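Journal archive > Household Studies > Storage and Use of Space > Section 4

4. Open shelving and the placement of household goods

4.1 Background

Most earlier work on home storage has looked at closed furniture: closets, cabinets and chests of drawers. Open shelving has had less attention, although it is now common in small apartments. Bošković treats the open shelf as a mixed surface, used for storage and for display at the same time, and we follow that usage in this section. A mixed surface raises a practical problem for anyone who wants to classify its contents. A bowl on a shelf may be waiting for dinner, or it may have been put there to be looked at.

4.2 Material

The data come from the Vakgate housing survey, which covered 156 households in two districts. Each household filled in a placement diary for 7 days, noting every item moved to or from a shelf and the reason for the move. The diaries gave 1272 usable entries. Entries with no stated reason were left out, as were entries for books, which follow a different pattern and are treated in Section 5. A smaller set of households in Corby filled in the same diary in February. Their entries were used only to test the coding sheet and are not part of the totals.

4.3 Coding

Two coders worked through the diaries separately. Each entry was given one of four labels: daily use, occasional use, display, or parked. The last label was added after the Corby test. It covers goods that have no settled place and stay on a shelf until someone needs the space – mail, spare cushions, kitchen items that do not fit in the kitchen. Where the coders disagreed, the entry was discussed and the stated reason in the diary was given more weight than the type of item.

4.4 Results

Daily-use items were most often placed between waist and eye level. This agrees with older advice on kitchen planning and needs little comment. The top shelf was less uniform. Many households kept plants there, and plants were nearly always coded as display, but the same shelf also took parked goods (Figure 3).
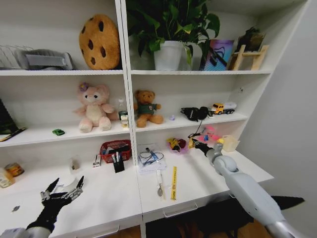
Figure 3. Top shelf of a two-bay unit with a dish rack, a round cushion and a potted plant.

Parked goods also moved less than expected. Once an item had been left on a high shelf, it tended to stay there through the whole diary period, even in homes where the lower shelves were rearranged every day. Households with children reported more moves overall, mainly on the lowest shelf. Floor area had a weaker effect than we had assumed, and the number of adults in the home had none that we could detect.

The Molleo scale, which scores a shelf by how many kinds of goods it holds, did not separate the two districts. We think the scale is too coarse for open units, where kitchen goods and soft furnishings may share a board. It was drawn up in 2000 for linen closets, and a revised version would need a separate score for each shelf level.

Contact the editorial office | Copyright held by the authors | Back to top

Related articles
Closet depth and seasonal clothing in rented homes
Where the mail goes: entryway surfaces in small apartments
Indoor plants and window access
A short history of the linen closet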